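Filtano talk — speaker notes
Saturday, second slot after coffee

Slide 1. Good morning, thank you for coming. My name is Clem Bright, I work at Lambrakis on phone batteries. Wait until the door is closed.

Slide 2. Question to the room: who changed a phone only for the battery? Ask for hands. Do not comment, go on.

Slide 3. Our survey in Drestcombe. 852 phone owners answered. 83 of them had opened a phone at home. Say this slowly, last time people missed the number.

Slide 4. What we want from makers: screws and no glue, a battery with a pull tab, spare parts sold for 3 years at least. Mention the Hisesex handset — its back cover comes off by hand. Pass my own one around (ask to get it back!).

Slide 5. Waterproofing. Someone will say a phone that opens cannot be sealed. Answer: a rubber ring can do it, but the phone becomes a little thicker.
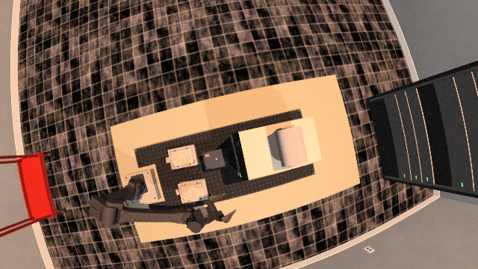
Slide 6: Simulated room, table with perforated mounting board

Slide 6. Short pause, drink water.

Slide 7. Price. The repair should cost less than 90 euros, otherwise people buy new. Then questions. If the time is short, skip the part on chargers.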